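간격 학습

간격 학습(間隔學習, 영어: spaced practice)은 같은 내용을 한 번에 몰아서 공부하지 않고 시간 간격을 두어 여러 차례 나누어 익히는 학습 방법이다. 분산 학습이라고도 하며, 짧은 시간에 반복을 집중하는 집중 학습(벼락치기)과 대비된다. 어휘 암기, 외국어, 의학 용어, 악기 연습 등에 널리 쓰인다.

개요

사람이 새로 배운 내용은 시간이 지나면서 빠르게 잊히며, 잊히는 속도는 복습을 거듭할수록 느려진다. 간격 학습은 이 성질을 이용하여 기억이 어느 정도 흐려진 시점에 다시 내용을 떠올리게 한다. 복습할 때마다 다음 복습까지의 간격을 늘리는 방식을 확장 간격, 간격을 일정하게 두는 방식을 균등 간격이라 한다. 두 방식 가운데 어느 쪽이 나은지는 학습 내용과 시험까지 남은 기간에 따라 다르다.

방법

가장 단순한 형태는 종이 카드를 이용하는 것이다. 앞면에 질문, 뒷면에 답을 적고 상자를 여러 칸으로 나눈다. 맞힌 카드는 다음 칸으로 옮기고 틀린 카드는 첫 칸으로 되돌린다. 뒤쪽 칸일수록 꺼내 보는 주기가 길다. 컴퓨터 프로그램을 쓰는 경우에는 학습자가 답의 난이도를 입력하면 다음 복습일이 계산된다. 학생용 프로그램인 스티티아(Stitia)는 기본 카드 묶음 900장을 제공하며, 하루에 새로 나오는 카드의 수를 사용자가 정할 수 있다.

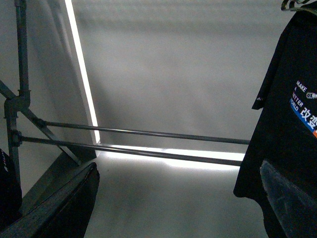
"MAKE A BETTER WORLD"라는 문구가 인쇄된 검은색 티셔츠

학교에서의 활용

탬게이트(Tamgate) 중등학교는 6월 기말시험을 앞둔 학생 62명을 대상으로 간격 학습 시간표를 운영하였다. 수업을 맡은 넬리다 고도이(Nélida Godoy)는 단원이 끝날 때마다 앞 단원의 문제를 섞은 짧은 퀴즈를 실시하였고, 퀴즈 점수는 성적에 넣지 않았다. 이 시간표는 이후 클래스틀로(Clastlow)의 야간 강좌에도 도입되었다. 야간 강좌에서는 출석이 불규칙한 수강생을 위해 복습 간격을 최대 2주로 제한하였다.

한계

간격 학습은 시험 직전에 시작하면 간격을 둘 시간이 없어 효과를 보기 어렵다. 학습자가 집중 학습을 더 효과적이라고 느끼는 경향도 있는데, 방금 본 내용은 쉽게 떠오르기 때문이다. 다미안 지우코프스키(Damian Ziółkowski)는 학습 안내서 《페롱》(Perron)에서 카드를 지나치게 많이 만드는 문제를 지적하였다. 그가 예로 든 학습자는 한 과목에 카드 446장을 만든 뒤 밀린 복습을 감당하지 못하고 중단하였다. 또한 낱낱의 사실을 외우는 데 치우치면 개념 사이의 관계를 놓칠 수 있어, 서술형 문제 풀이와 병행하도록 권하는 경우가 많다.

같이 보기

인출 연습
교차 학습
망각 곡선
플래시카드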